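Search this guide Go

Nindell Desk Shelf – Set-up Guide
Section 3: Placing and loading the shelf

Read section 2 first and check that both pairs of legs are fully tightened. The shelf should be empty while you move it.

1. Wipe the tabletop and let it dry. Grit under the metal feet will mark a wooden surface.

2. Lift the shelf with both hands and set it down at the back of the table. Do not drag it.

3. Press lightly on each corner. If the board rocks, loosen the leg on that corner by a quarter turn, stand the shelf flat and tighten again.

4. Put small boxes and blocks on top. Flat items such as cards and postcards can go in the space beneath.

5. Keep jars, cups and anything else you reach for often on the open table in front. 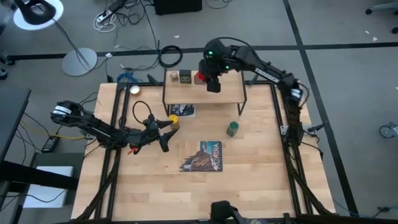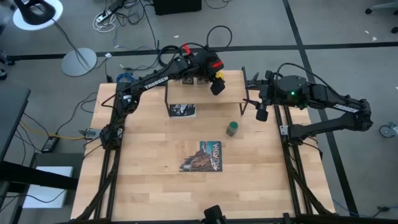

Small items on the raised shelf, one card underneath and the ACADIA postcard on the open table.

6. Check the load. The board is rated for 3 kg, spread evenly. Heavy items belong over the legs.

7. After about 20 days of use, go round the leg screws again with the key supplied. Wood settles a little and they may need a slight turn.

CAUTION: Do not lean on the shelf or use it as a step.

Note – spare feet are sold in bags under part number 653. Fit all of them at once, as old and new feet differ slightly in height.

To clean the board, see page 17.

Contact Nindell | Copyright Nindell | Guide text: Guadalupe Zepeda | Back to top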